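Home | Hall Hire | Notices | Safety | Contact
We use cookies to keep this site working. OK / Settings

STODSIDE HALL - INSPECTION CHECKLIST, WITH COMMENTS
Done Jul 10, 2021. Next one due September.

1. Entrance and ramp
Handrail firm. Mat curling at one corner, trip risk - replace. Door closer slow but OK.

2. Floors
Walked the lot. No tiles rocking underfoot. Grout wants a proper scrub, otherwise pass.

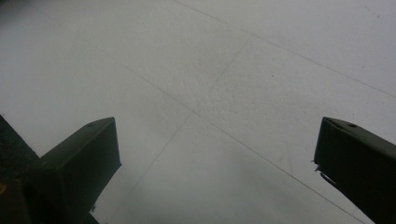 Can hirers mop the floor themselves?
Please do, with plain water and a drop of floor cleaner. Put the wet floor sign out first and leave it till dry.

3. Fire exits
Both clear. 2 extinguishers, tags in date. Rear exit sign dim, new tube orderd from Mikkelsen. Max 100 people in main hall, 80 if seated at tables - notice has faded, reprint.

4. Heating and electrics
Kitchen socket by the urn loose. Taped off, do not use. Heaters not tested, too warm. Emergency lights fine, nearly 2 hours on battery.

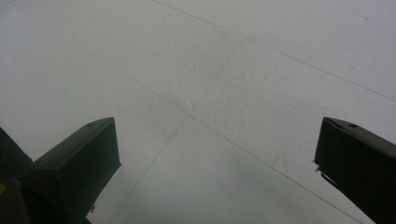 Who do we tell if something breaks during a hire?
Ring the Mendirdale office number on the noticeboard and write it in the fault book as well.

5. Tables and storage
Folding legs checked, all lock. Two people to lift the long ones please. Wipe down after use, toys and baskets back in the cupboard - not left on top of the heaters.

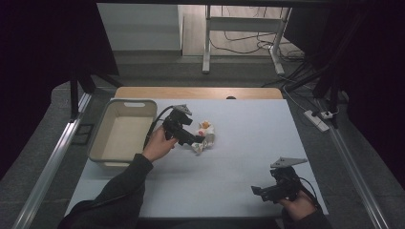

6. Kitchen and first aid
Fridge temp OK. Plasters low again. Eye wash out of date, binned, need more. Accident book has no pen, agian. Vilov coming to look at the boiler, date tbc.

Contact the hall office | © Stodside Hall | Back to top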